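4. A Working Rule Set for Head-Mounted Demonstration Recording

The rules in this section were written after the fact, in the order in which we regretted not having them. They apply to first-person recordings of people doing small manual jobs, collected to train manipulation policies. Most groups that collect such recordings have a protocol. Ours, at the start of the Pavemetti project, was a single page taped inside a cupboard door, and it said "act naturally" in two different fonts.

4.1 What the first protocol left out

The original page told the operator which task to perform and how to put on the headset. It didn't say where the hands should be when recording began, what could be on the surface, or when an episode was over. Operators filled these gaps sensibly and in different ways. Some started with their hands in their laps. Some started already holding the object, having picked it up to see whether it was the right one. One set of episodes ends with the operator reaching up to stop the recording, and a policy trained on that set at Cirnalham learned to finish every task by raising its arm toward its own camera. It did this with great reliability. We reported it as a failure, although by the loss curve it was our best result that month.

Of the 3283 episodes collected under the first protocol, a good many could be rescued by trimming. Trimming is dull work and annotators disagree about it, mostly over what counts as the first deliberate movement. A hand that twitches may be starting the task or thinking about lunch.

4.2 Start and end states

Rule 2 settles this by requiring both hands to be visible and touching the work surface before the task begins. The operator holds still for 3 seconds, performs the task, returns both hands to the surface, and holds still again. The hold makes the cut points easy to find. It also gives the hand tracker a moment to lock on, which it does much better when the fingers aren't wandering in from outside the view.

We considered prescribing an exact hand pose and tried a printed outline of two hands to be covered before each episode. People with small hands covered it and people with large hands apologized to it. More seriously, the outline was in every recording, and we didn't want a policy that expects its workplace to come with instructions. The rule now asks only for contact and stillness. Fingers may be flat or curled.

4.3 Surface and background

Rule 5 covers the work surface. It should be matte, a single color, and clear of anything the task doesn't need. A dark cloth is allowed when the task objects are light, and a light one when they are dark. The Lynch variant of the protocol requires the cloth to be brushed down before each session. We kept that requirement as a recommendation, having observed that a recommendation and a requirement to brush a cloth are followed at the same rate.

The background is another matter. An early draft called for a plain screen behind the table, on the theory that clutter confuses models. It does, but the places where these systems are meant to work are full of it. Rule 6 therefore restricts the surface and leaves the room alone, with two exceptions: no other people in view, and no legible personal information.
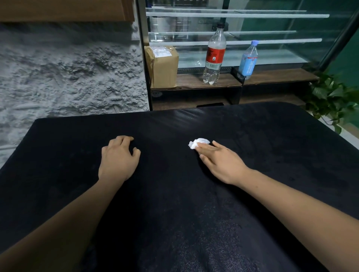 Figure 9. Hands and a tissue on a black cloth.

Compliance with Rules 2 and 5 can be judged from a single still, and that is how we audit them. A reviewer looks at one still per episode and answers yes or no to each item on the form. In Figure 9 both hands are down on the cloth, and the crumpled white tissue stands out against the black as well as anyone could ask. The pose is uneven, with the left hand's fingers curled and the right hand lying flatter, its fingertips at the tissue's edge, and the rule permits this. There are tiny specks of lint on the cloth, which puts the episode in the large majority. The bottles and the leafy plant beyond the table stay where they are under Rule 6. The taped cardboard package on the ledge is the sort of thing the last clause of that rule was written for, given its shipping label, and the reviewer's form has a box for labels in the background. Ticking it sends the episode for blurring before release.

4.4 What the rules can't do

A still says nothing about the length of the hold, so timing is checked separately from the tracker output. Nor does the audit catch an operator who follows every rule and performs the wrong task, a category that the Ferkari audit form records under "other." We have since given it a line of its own. The full form, including the items we expect to drop in July, is reproduced in the appendix, along with the original page from the cupboard door.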